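**1/** A few of you asked how the move went, and I promised a proper answer once the kettle was unpacked. It has been unpacked since Monday, so I've run out of excuses. A long thread on going from a three-bedroom house to a one-bedroom flat in Tukcombe. Mute me if you've no interest in boxes!

**2/** Some background for the newer people. I'd been in the old house since my thirties, I turned 60 in the spring, and the stairs and I had stopped being friends. The flat is on the first floor with a lift, the 102 stops outside, and there's a window over the sink. I'd wanted a window over the sink for most of my adult life, so that more or less settled it.

**3/** Start with the loft. Everyone told me to start with something easy, a bathroom cabinet or the cutlery drawer, to get my hand in. I did that and felt marvellous for an evening, and then the loft was still up there, the same size as before. If I did it again I'd do the loft first, in cold weather, with a flask.

**4/** My friend Golshifteh Mohammadi came over for the loft weekend and was worth ten of me. She has moved countries twice and can look at a box of old curtains without a flicker. Whenever I went quiet she'd ask "would you buy it again?" and wait. I would not have bought the curtains again. I'm not sure I'd have bought them the first time if the shop hadn't been closing.

**5/** Removal quotes! Get several, and make them come and look. The cheapest firm did it over the phone and sounded as if he was driving. Gomilora sent a lady who opened every cupboard, wrote it all down and quoted £1125 with packing materials. I nearly fell over, then I rang two more and they were higher, so Gomilora it was. The two lads they sent were lovely and wouldn't take a biscuit till the wardrobe was down.

**6/** Glass is its own subject. I found I'd been keeping vases the way other people keep carrier bags, because one comes into the house with every bunch of flowers and none ever leaves. What helped was getting glass out of the cupboards and down where I could see it properly. In a cupboard it all looks like one thing. Spread out, you notice that you only ever reach for the same two.

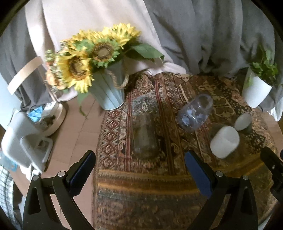
**7/** Candles, while I'm on it. Don't pack them next to anything you're fond of if you're moving in warm weather. We moved in June and I'd put a box of them in the back of the car with my good tablecloths. Everything survived, but I had the windows down the whole way and drove like a woman with a wedding cake.

**8/** Things I gave away without a pang: the fondue set, both tents, every single lampshade, the bread machine, a bicycle I'd told people I was going to ride.

Things I gave away and have since missed: the big colander. That's the whole list. I bought another one last week and it isn't as good.

**9/** Books were hard. I kept 200, and I know it was 200 because that's what the shelves in the flat will take if nothing lies sideways. I chose them over a fortnight, a few each night, sitting on the stairs. Most of the cookery went. Nearly all the poetry stayed — it's thin, which helped its case.

**10/** Somebody asked about storage units. I did take one with Nanisov for the first month, a little one, for the things I couldn't decide on. I'm in two minds. It took the panic out of the last week, and I was very grateful for that. But then you're paying rent on a sideboard. Put a date in the diary for emptying it before you hand over the key, and tell a friend the date as well.

**11/** The sideboard has gone to Colm Mac Mathúna, by the way, for those who remember it. He drove over with his brother-in-law and a great many blankets, and he's already stripped the top and sent me photographs. It looks better in his hallway than it did in twenty-odd years in mine, and I was only slightly put out.

**12/** Papers! Do these early, they take for ever and they're light, so you never feel you've done anything. I had guarantees for washing machines I can't picture. I kept the house file, the medical things, letters from my mum, and one school report so unkind it's become funny. The rest went through the shredder in batches, as the poor thing overheats.

**13/** Measure the new place yourself. The plan I was sent had the bedroom a good hand's width bigger than it is, and a hand's width is a chest of drawers. I ended up cutting newspaper to the shape of each piece and laying it on the floor of the empty flat, crawling about on my knees, and the neighbour came to say hello in the middle of it. We've got on very well ever since.

**14/** What I'd spend the energy on, the first night, is making one surface nice. It doesn't matter which. Put a cloth on a table and set out a few things you like looking at, and let the rest of the place be a warehouse till morning. I learnt that from my aunt, who moved more often than was good for her and always had the cloth at the top of the first box.

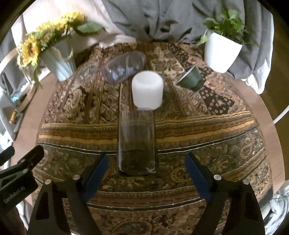
*Patchwork-style cloth on the round table, with some of the clear pieces.*

**15/** Food for moving week: nothing clever. I'd planned to use up the freezer, and had visions of a series of thrifty suppers, and what I had was toast and then fishcakes and then more toast. On the night itself I went down to Fu on the corner for noodles and ate them out of the tub with the one fork I could find. They know me by name there now.

**16/** I'll be truthful about the wobble as well, since a few of you are thinking of doing this. It came in week two. Everything was put away and I stood in the kitchen wanting to go upstairs, and there wasn't an upstairs. I had a cry and went for a walk by the allotments. It's come back once or twice since, usually on a Sunday, and it passes quicker if I've got something in the oven.

**17/** To the person who asked about cats and lifts: no cat here at present, but my neighbour's goes up and down in a carrier with a tea towel over it and seems to bear it. She says leave the carrier out with the door open for a few days first.

**18/** I've not covered the garden, and I know some of you want the garden. I brought the bay tree, the geraniums and one rose in a pot that I was told firmly wouldn't take. It has a bud on it. I'll do a separate thread when I've worked out how much weight the balcony is meant to hold — the managing agent is "looking into it".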